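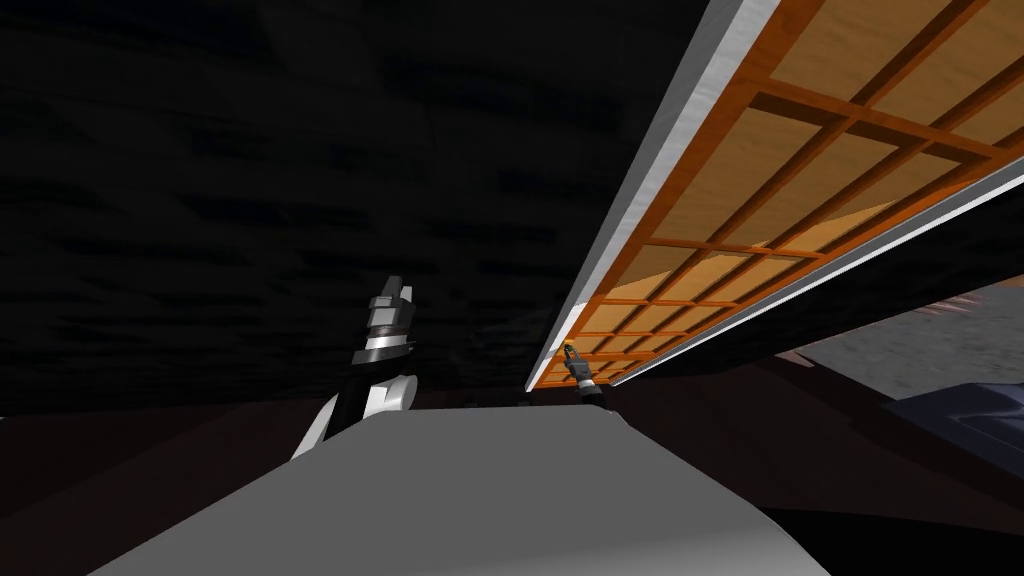
Evening all. I run a small joinery shop at Closelley, doors and wall panels mostly, and for most of the winter I've been chewing over whether a machine could take on the lifting and turning that does my back in. My nephew is keen on simulations and has been very patient with me, bless him. What strikes me is that the two arms are the easy bit to believe in. Look at the size of that panel overhead, with all its orange crossbars and the silver trim down the long edge, and then look at how slim those gripper fingers are. I'd want a good deal more to hold on to before I trusted anybody with a piece like that, flesh or metal! So, has anyone here got a machine doing real chores yet, in the shop or at home? I'd love to hear, good or bad.

glue_and_clamps
Closelley, Monday, January 21, 2019

---

Reply from teapot_lane

Lovely question, and a timely one for me. We've had a robot vacuum for three years and I'm fond of it, but I spend ten minutes picking up socks and lifting chairs before it can start, so I sometimes wonder which of us is doing the hoovering. Folding sheets, changing a duvet cover, getting the lid off a jar: I'd say we're a long way off.

---

Reply from odot_benchman

I'm going to disagree a little, in a friendly way. I was at a flat-pack works over in Odotstead for 31 years and by the time I left we had arms shifting 300 panels a shift, every one the same size and stacked in the same place. They never dropped their end while thinking about lunch. If your work repeats, the machines are ready now. A one-man shop where every door is different is another matter.

---

Reply from glue_and_clamps

Thank you both. Mine are all different, that's the trouble. I might get two alike in May when the Plornach cottages want their cupboards done, and then it's back to odd sizes and walls that lean.

---

Reply from saltmarsh_sue

Sorry odot_benchman, but I don't think "ready now" is fair if somebody has to build the whole room to suit the arm. My kitchen isn't going to be rebuilt so that a machine can find the plates. And a simulation is kind to you as well, it won't show you a warped board unless somebody has thought to put one in.

---

Reply from odot_benchman

Fair point about the kitchen, I'll give you that one. I still think practising in a computer first is sensible, mind. It's a sight cheaper than a panel through the window.

---

Comments (2)

planeshaving: I bought a vacuum lifter from Mohamedi for the heavy sheets and it has saved my shoulders. It hasn't a brain in it and I wouldn't be without it.

teapot_lane: Ooh, is that one noisy? My husband is asking.

Search the forum Enter keywords Go

Contact us | Copyright Closelley Woodworkers' Forum | Back to top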